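Drying Up: A Study of Tea Towels, Cloths and Dishes in a Shared Kitchen
Student project report, Household Textiles elective
Marloes Koster and Bit-na Geum
28 July 2020

Why we picked this

Our project began, as a lot of good things do, at the sink. We both live at Corkthorpe, a residence where one kitchen serves our whole floor, and anyone who has cooked there at dinnertime knows that a dry cloth is worth its weight in gold. We had been grumbling over it since November, and when the elective asked for "a small question from everyday life," Bit-na had ours written down before the end of class. Does the kind of cloth you keep by the sink change how much work it is to dry a plate?

We are very grateful to our neighbours on the floor, who put up with a kitchen scale on the counter and a great many notes stuck to the cupboards (sorry again about the blue ones, they did leave a mark).

What we used

We compared 3 kinds of cloth: a flat cotton tea towel, a waffle weave, and a plush fleece one with a deep, fuzzy pile. The cotton and waffle cloths came from the Akora shop near campus and the fleece from Marloes's mum, who swears by it for the car. For dishes we kept to round stainless steel plates, as they don't chip and they show every drop you've missed.

How we did it

Each plate was rinsed under the cold tap, held upright over the sink while we counted to 2, and then dried by hand until neither of us could see any water on it. We wrote down the number of wipes and weighed the cloth before and after. We did 50 plates with each cloth, spread over several evenings, and took turns so that one person's elbow wouldn't decide the whole thing. Between rounds the cloths went over the rack by the window.

What we found

The fleece needed the fewest wipes, and we both liked using it best. It also took the longest to dry out again, and left in a heap on the counter it was still damp at breakfast. The cotton was slow on the plates but quick on the rack, and the waffle sat comfortably between them. Over the whole project we logged 727 wipes, which is more drying up than either of us had done in all of first year!

We should say that our eyes were the only judge of when a plate was dry, and Marloes is fussier than Bit-na. We would also have liked to weigh the plates themselves, but the scale was too small for them to sit level.

What we'd do next

We would like to try the same cloths after twenty washes or so, and to see whether hanging the fleece by a corner helps it along. In the meantime our floor has voted with its hands, and the waffle cloth lives on the oven door. 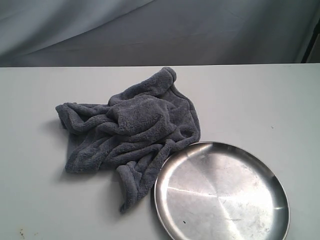 Figure 1. Grey fleece towel and round stainless steel plate.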